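Home Explore Animals Earth Food Make It Ask Us

Why Does Food Go Off? The Tiny World Inside Your Pantry

Have you ever left a banana in the bottom of your school bag? You put it in yellow and firm, you forgot about it, and by the end of the week it was brown, squishy and smelly enough to clear the bus. But the packet of rice in the pantry at home has probably been sitting there for months and it's still fine. How does that work?

The answer is all about very small living things, and they are amazing!

Meet the microbes

Microbes are living things so small that you need a microscope to see most of them. Bacteria are microbes, and so are yeasts. Moulds start out tiny too, but they can grow into fuzzy patches big enough to spot (think of the blue-green fluff on old bread). They're everywhere: in the air, in the soil, on your skin and on that banana. Most of them do us no harm at all, and plenty are helpful. Without microbes we'd have no yoghurt, no cheese and no fluffy bread.

Microbes need to eat, just like you. When they land on a piece of food they start breaking it down, and as they do they let off gases and acids and all sorts of other stuff. That's where the sour taste of old milk comes from, and the slime on a forgotten cucumber.

They can multiply incredibly fast, too. Some kinds of bacteria split in two every 20 minutes or so when they're warm and comfy. Start with one and in an hour you've got eight. Leave them alone for a whole afternoon and you'd have more than a million!

Water, water, water

So why doesn't the rice go off? Because microbes can't grow without water, and dry rice has hardly any they can use. A strawberry is mostly water. So is lettuce, and so is a slice of ham. Flour, dry pasta, milk powder and crackers have had nearly all of theirs taken out, so a microbe that lands there just has to sit and wait.

People worked this out thousands of years before anyone had seen a microbe. They dried fish in the wind and fruit in the sun, and they rubbed meat with salt, which pulls water out. Sugar does a similar job, and that's why jam lasts so much longer than fresh berries. 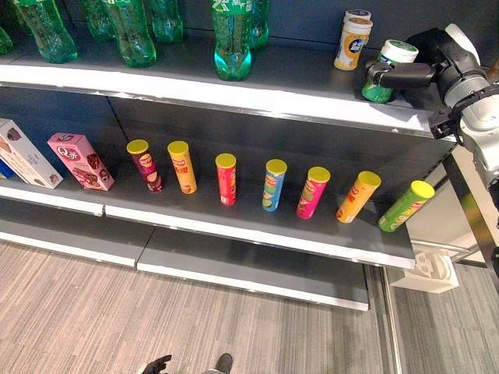 Keeping the water out afterwards is the next trick. Air has water in it, even on a day that feels dry, and dry foods love to soak it up. Leave a biscuit on a plate overnight and it goes soft. That's water from the air sneaking in! A tight lid slows this right down. It keeps out pantry moths and weevils as well, and they'd be very happy to move into your oats.

Lids also help with oxygen, the gas we breathe. Oxygen slowly changes the fats in foods like nuts and chips until they taste stale, a bit like old crayons. Food makers sometimes push the oxygen out of a packet and fill it with nitrogen instead. The puff of gas in a chip bag is mostly nitrogen, and it stops the chips getting squashed too. 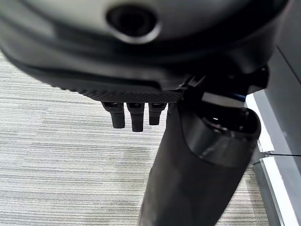 Written by the Science Editor, Celtwood Kids

Keeping cool

Cold is another way to slow microbes down. In the fridge, at 5 degrees Celsius or colder, most of them get very sluggish. They don't stop completely, so milk still goes off in the end. In the freezer the water turns to ice and the microbes can't use it. Lots of them survive, though, and they get going again once the food thaws out.

Heat goes the other way. Cooking food until it's really hot all the way through kills most microbes. A tin of beans is sealed first and then heated, so nothing new can get inside. Clever, hey?

Try it: the biscuit test

You'll need two plain biscuits, a plate and a jar with a tight lid. Put one biscuit on the plate and seal the other in the jar. Leave them both on the bench until tomorrow. Now snap each one in half and listen. Which has the louder crack? Try it again on a rainy day and see if you get a different result. (Ask a grown-up before you eat your experiment!)

Words to know

Microbe: a living thing too small to see without a microscope
Weevil: a small beetle that likes grains and flour
Nitrogen: the gas that makes up most of the air around us

More from Celtwood Kids

Why do onions make you cry?
How does popcorn pop?
What lives in a compost bin?
Where does salt come from?
Why is the sea salty but rain isn't?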